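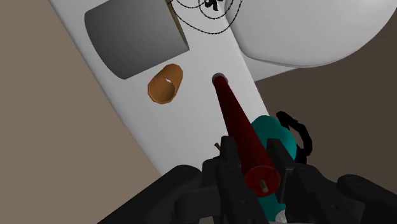
Chapter 6
Your First Simulated Job

By now your team has a working arm, at least on the screen. You can send it to a point, open and close its fingers, and bring it home without folding it through its own base. That took five chapters, and it was worth every page, because now we get to the really fun part: giving the arm something to do!

This chapter is built on the Gadus Challenge, the project our own club runs every June. The rules fit on one sheet. Each team gets the same simulated room, the same arm and the same set of things to pick up, and writes a program that moves them where the task card says they should go. The program then runs 200 times in a row with no help from anybody. Between runs the objects shift a little, so a program that has simply memorized one lucky set of moves will fall apart fast (ours did, the first year, on run number four).

What you will do in this chapter
Set up the Gadus room and load the arm
Write a pick that copes with an object in a new position
Choose a grip for long, round and hollow shapes
Keep a run log and read it afterward
Prepare your entry for the Turkeo round

What you will need
The simulator from Chapter 2, the Lirkitz object pack, and a notebook. Yes, a paper one. You will be sketching grips from odd angles, and a pencil is still the quickest tool for that.

6.1 Look before you reach

Most teams want to start coding the minute the room loads. Try to hold off for one class period. Turn the view around, zoom in, fly under things, look straight down. Ask where the arm can come in from and what it might knock over on the way. A shelf that seems roomy from the front can feel awfully crowded once two fingers and a wrist have to fit in there too.
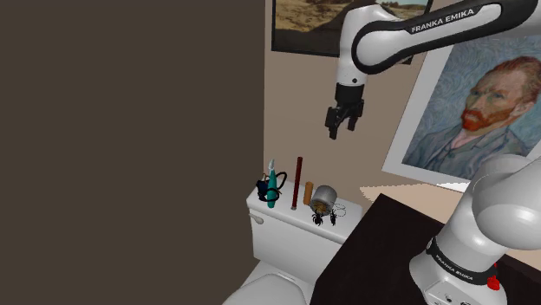

Bathrooms make wonderful practice rooms for this reason. The lid of a toilet tank is narrow, there is a wall right behind it, and whatever rolls off is gone for the rest of the run. The arm is a Franka Emika with a two-fingered gripper, so everything you learned about parallel fingers in Chapter 4 carries straight over. What changes is the room you have to move in. Plan to come down from above, stop a little high, check your position, and only then go in for the grip.

Shape matters just as much. A tall, thin stick should be easy to close on, but it can swing and tip if you catch it too near one end. A short cylinder wants to roll. A can on its side has an open end, and one finger could slip inside when you meant to squeeze the outside. (Sometimes that is a perfectly good grip! Try both and write down what you get.)

6.2 How many runs are enough?

Ten good runs feel great, and they tell you very little. We ask teams to do 100 before they show us anything, and 1,000 before the Turkeo round. It sounds like a lot, but you can start a batch when you leave and read the log the next day. The best entry we have had so far went 539 runs before its first drop, and the team was so excited that they printed the log and taped it down the hallway.

The scoring sheet we use is the Jääskeläinen sheet, found at the back of this book. It gives points for a clean pick, a clean place, and leaving the neighbors alone. Read it now, before you write a line of code, and mark the part you expect to be hardest. You will come back to that mark in Section 6.5.

Warm-up
Load the room and choose one object. Without moving the arm, sketch three ways the fingers could hold it. Trade notebooks with another team and try to find a problem with each of their sketches. Then fix your own, and turn to Section 6.3 to start the first pick.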